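Return of Stores

The signal came into Zerkside at 0610 and Corporal Tilley entered it in the log as received, legible, no action. It said the Perumcombe detachment would be relieved in July. An earlier signal had said the same thing about June. 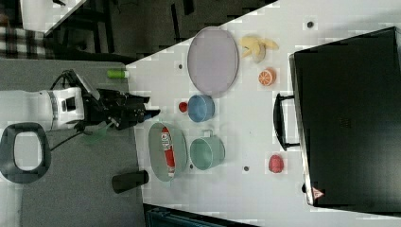

Captain Vidar Rønning read the entry and initialled it. He then asked for the family contact sheets, which had to be checked before any movement order could be issued. Each soldier was required to list two persons at home, with telephone numbers, in block capitals.

Tilley's sheet had one name on it.

"There should be two," Rønning said.

"There were two, sir. My father died in the spring."

Rønning looked at the form. It had a box for amendments and a box for the reason, and the second was four centimetres wide. He wrote "deceased" in it and added the date of entry. He left the lower line blank.

"You could put a friend."

"Coetzee's on mine already, sir. He's the one name."

Coetzee had gone home with the first party and now repaired boilers. He wrote every fortnight, mostly on the subject of valves. Tilley kept the letters in the battery cupboard — it was the driest place in the post.

At 1400 the generator was shut down for its oil change and the radio went over to reserve power. Rønning used the interval to complete the remaining sheets. When he reached the last he took out his own, crossed through his wife's old number, and wrote the new one beneath it. He had not yet rung it.

"Time check," Tilley said.

"Go ahead."

The generator was restarted at 1426. The second signal arrived soon afterwards. It asked for the number of blankets held.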